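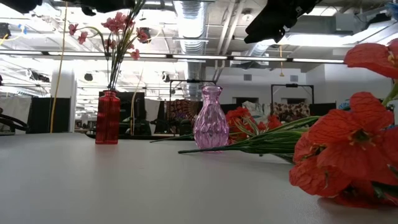 Pesquisar no caderno... Buscar

Célula 2 - garra e mesa de flores, maio

Comecei às 8h40. O Remzi deixou recado de que a garra vinha fechando torta desde a troca dos dedos. Conferi os parafusos do adaptador e um estava frouxo. Reapertei os quatro e refiz a marca de caneta.

Zerei a garra com os dedos encostados e depois abri até o fim, devagar. O valor de abertura total voltou para 388, igual ao da folha da Leidy. Antes estava oscilando.

Força: baixei o limite para pegar vidro. Para as hastes artificiais dá para usar o mesmo valor, só que a haste gira entre os dedos se a pega for muito perto da ponta. Pegar mais para o meio. O vaso rosa tem o gargalo fino e a boca aberta, então o ponto de aproximação precisa ficar mais alto do que no vermelho. Corrigi no programa e salvei como cópia, sem apagar o antigo.

O tampo reflete bastante e a câmera fixa às vezes confunde a base do vaso com o reflexo. Reduzi a exposição. Melhorou um pouco - falta testar no fim da tarde.

Manutenção: o contador marca mais de 3.000 ciclos desde a última graxa. A Evangelia quer passar para um intervalo de 1.000 enquanto os dedos novos não assentam. Por mim, tudo bem.

Pendente:
- pedir borrachas de reserva à Trarano
- prender melhor o cabo da garra no punho
- perguntar à Lucero onde ficou a chave dinamométrica

Categoria: Oficina > Células > Garras

Entradas recentes
Troca dos dedos da garra, célula 2
Calibração da câmera fixa
Bancada Burthorpe: fonte com ruído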